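Plullwood Household Repair Log

A table of repair and upkeep records for home computers and small office machines, kept by the Plullwood repair desk.

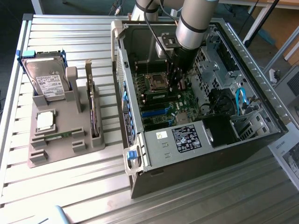 Desktop tower on its side at the bench, with a 3.5-inch hard drive upright in the gray holder.

Version 4, last updated in June

What is in the data

The log has 1082 rows. Each row is one job, from the time a machine was booked in to the time it was handed back or written off. A machine that came in twice has two rows, joined by the machine_id column. There are 115 machines with more than one row.

Most of the jobs are desktops. Laptops are included from version 2 on. Printers, phones and tablets were logged on a different form and are left out, apart from 32 early rows where a printer came in together with a computer. Those rows have the value "mixed" in device_type.

Files

jobs.csv – main table, one row per job
parts.csv – parts fitted or removed, joined to jobs.csv on job_id
codes.txt – fault codes and what they mean
changes.txt – list of edits between versions

All files are UTF-8 with commas as separators. Text fields that hold commas are in double quotes.

Columns in jobs.csv

job_id: whole number, unique
machine_id: text, starts with K for machines from the Kulberg office and P for everything else
device_type: desktop, laptop or mixed
year_made: four digits, blank if unknown
fault_reported: what the owner wrote on the slip, lightly cleaned up
fault_found: code from codes.txt
minutes: bench time, rounded to the nearest five
outcome: fixed, part fixed, not fixed, no fault found
returned: yes or no
note: free text, often blank

How it was collected

Owners filled in a paper slip at the desk. The person doing the repair added the fault code, the time and the outcome afterward. Slips were typed up once a month, using the Wickramasinghe form, which has a fixed order of boxes and matches the column order above. Version 1 was typed from an older form with no box for bench time, so minutes is blank for all of those rows.

Names, phone numbers and street addresses were never typed in. Serial numbers were replaced by machine_id. Free text was read through once for anything personal and 49 notes were shortened.

Known problems

The fault codes are uneven. Code 7 (slow) was used for nearly anything in the first year, including failing drives. Codes 12 and 13 overlap and should be merged for most uses.

year_made is a guess in many rows. If it came from a sticker on the case, a replaced case will give the wrong year.

"No fault found" does not mean the machine was fine. Some faults only show up after several hours of use, and the desk did not keep machines overnight until version 3.

Times over 300 minutes usually include waiting for a part. We have left them as written.

Suggested uses

Counting common faults, teaching basic table work, comparing repair times between desktops and laptops. The data is too small and too local to say which makes of computer last longest, and the make is not recorded anyway.

Loading the files

The Weron script in the tools folder reads the two tables, joins them and writes a single file called joined.csv. It needs Python 3.8 or later and nothing else. Run it from the top folder:

python tools/weron.py

Blank cells stay blank. Pass --drop-old to leave out the version 1 rows.

License

Free to use and share with credit to the Plullwood repair desk. Please give the version number when you cite it – row counts change between versions.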